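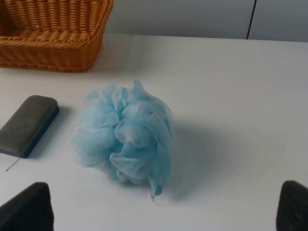
Kirsten Poirier wrote to this page in March that boarding kennels should be free to set their own vaccination rules, and that owners who dislike a kennel's policy can take their dogs elsewhere. Her letter was courteous and drew a good deal of support. It deserves a considered answer.

The difficulty lies in the word "elsewhere." Tindinton has two licensed kennels, and the next nearest is in Prullport, 18 miles away. During the summer holidays all three are full. An owner called away at short notice takes the place that is offered and rarely asks what the dog in the next run has been vaccinated against.

Kennel cough does not stay with the customer who accepted the risk. It travels home, to the park and to the waiting room of the veterinary clinic. A family that has never boarded a dog may find itself paying $400 for X-rays and antibiotics for an elderly spaniel.

The town already asks kennels to keep a register of the animals in their care. Adding a vaccination record, signed by a veterinarian and checked at the door, would place a modest burden on the operators. Where a dog cannot be vaccinated for medical reasons, a letter from the clinic should be sufficient, and separate housing should be provided.

Ms. Poirier is right that small businesses carry too much paperwork. The council could shorten the annual license form, much of which repeats the previous year's answers. It should adopt the vaccination rule before the summer bookings open.

Anselmo Quispe
Tindinton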